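Lactate threshold on the rowing machine, second attempt

7 Aug 2025

My first step test in the spring was not usable. I started too hard, the stages were too short, and the lactate readings went up from the first sample and never leveled off. I repeated it this week with a slower protocol and got a curve I can work with.

Setup: one rowing machine, damper left where I normally train, chest strap for heart rate, handheld lactate meter, earlobe samples. Bit-na Bae took the samples. I did the first test alone, and trying to prick my own ear with sweaty hands accounts for at least two of the bad numbers.

Stages were long enough for the reading to settle, with a short stop after each one for the sample. I raised the power by the same amount every time. The temptation is to add an extra jump when the early stages feel easy. I did that in the spring and it cost me the part of the curve I most wanted.

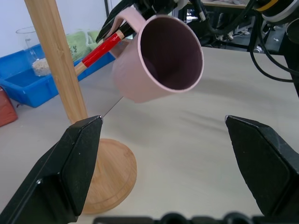

Sampling order matters more than I expected. Wipe the ear, dry it, prick, discard the first drop, then touch the strip to the second. Sweat contains lactate and will push the reading up if it gets into the drop. Steady hands help as well, and the strip has to come in square to the drop, much as the two black fingertips in the photo come in from either side and face each other over the gap. Bit-na got a clean drop on every stage but one, and we repeated that one.

The result: lactate stayed flat through the easy stages, rose slowly, then bent upward. I read the first threshold at the last flat point and the second by eye, using the line from that point to the top. Software gives a slightly different answer depending on the method chosen. I don't consider the difference worth arguing over for training purposes. 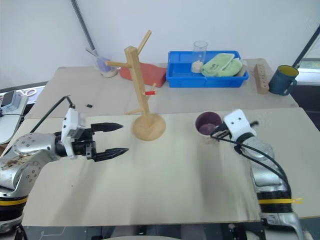

Training from here is mostly volume below the first threshold, with 2 sessions a week close to the second. Arm fatigue is what usually ends those harder sessions for me, well before my breathing does, and I have no spare set of joints like the pair of silver arms above, one with a sleeve of black and grey fabric. I'm keeping the grip loose and letting the legs finish before the elbows bend. I will retest after 10 weeks, same machine, same damper, same breakfast.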